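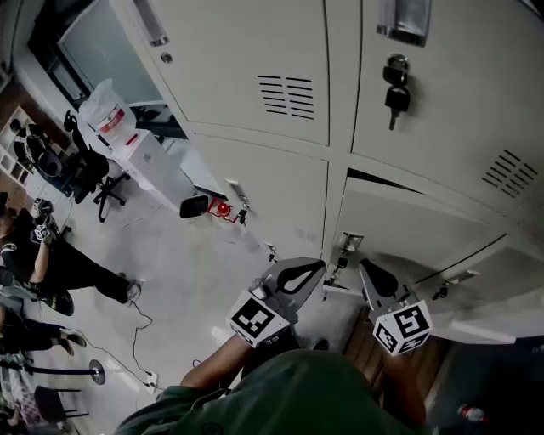
4. Choosing and locking your locker

4.1 Pick a door. Lockers in the Fledham shared office are first come, first served. Upper doors are popular with people who dislike bending. Lower doors are popular with people who arrive after ten.

4.2 Look for a padlock before you pull. A padlock on the hasp means the locker is taken, even if the key is hanging from it. A hanging key is an oversight by your neighbour and should not be read as an invitation. Hand it to Ornella Galli at the front counter.

4.3 Open the door fully and check the back corners. The previous tenant's muesli bar is now legally yours.

4.4 Load heavy items first, flat on the base. Keep bags and coats clear of the ventilation slots. The slots are there for your gym shoes, and for the rest of us.

4.5 Close the door and press until the latch catches. If it springs back, something is poking out – usually a sleeve. Do not use your knee.

4.6 Fit your padlock, turn the key and take the key with you. Yes, see 4.2.

Note: Some doors have a small round keyhole instead of a hasp. Keys for these are held by Gerardo Serra, who charges a $20 deposit and remembers everybody who owes him one.

Caution: An open door at shin height is very hard to see when you are carrying a laptop and a flat white. Shut it, even if you are only popping to the kitchen.

Caution: Keep power leads away from the foot of the lockers. The lower doors will not swing over a plug, though several members have tried.

4.7 When you leave for good, empty the locker and wipe it out. Anything left behind goes into the tub under the counter until the end of August, and then to Gerardo's nephew.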